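Demonstration by hand or by remote control? (light, fragile parts)

Category: Teaching & Demonstration > Grippers, Handheld

Print this thread | E-mail this thread to a friend

hsueh_hy
May 6, 2020
Hello all. I want to teach an arm to pick up and place small models made of thin wood sheet, glued by hand. They break very easily. I tried first with remote control, a leader arm on the desk and the follower arm on the table. I made 15 demonstrations and in 8 of them I pressed the walls too hard. With remote control I do not feel anything in my hand, only see it. Now I think to change to the hand-held gripper. Does somebody have experience with thin parts?
Hsiu-ying Hsueh

dikon
I would not give up the remote control so fast. When you drive the real arm, every motion you record is a motion the arm is able to do. With the hand-held tool you turn your wrist in a way that feels natural, and later the arm meets its joint limit and stops. I lost a whole week of February on this.

Arvid B.
I disagree with dikon, at least for this kind of part. The joint limits can be checked afterwards, and you throw away the bad recordings. A demonstration where the operator is afraid of the object is bad from the beginning, and the robot learns all the hesitation. By hand I need one third of the time.
One question to Hsiu-ying: do your fingers have padding? Hard fingers on thin wood will not work with any method.
Arvid Backlund

dikon
"Throw away the bad recordings" is easy to say. How many did you throw away, Arvid?

Arvid B.
More than I liked, I admit. But after I marked the limits of the workspace with tape, it was 3 in a long afternoon.

clutby
I stand between you two. We use hand-held for the approach and the grasp, and remote control for the corrections, when the policy already runs and does something wrong. The two kinds of data must be labeled separately, otherwise you will not know later which one made the trouble.
Also, keep the background as it is. My first recordings were all on an empty white desk, and the arm was lost when I moved it to a normal room.

hsueh_hy
Thank you for all answers. Yes, the fingers are padded. I followed Arvid and started by hand yesterday evening, at home, on the table next to the kitchen. It is much calmer work. I open the jaws wide, come from the front with one finger on each side, wait a moment and then close slowly. The waiting is important, I think - without it the start of the closing is difficult to find in the recording.

dikon is right about the wrist. I looked at my own recordings and in several I turn too much at the end. I will repeat these.

What I still do not know is the long thin stick. It stands up from one side of the model like a mast and leans, so from some directions it comes near the finger. Should I always show the same approach, or mix the directions and let the policy find out? I prefer to show always the same one first, and add the others when this works.

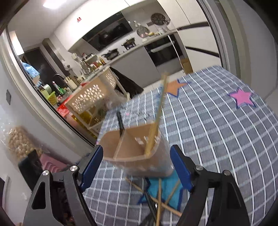
For the loose sticks I will make a separate task, because the grasp is different there and I do not want to mix it with the model.

Contact the moderators | Copyright Drandarent Forums | Back to top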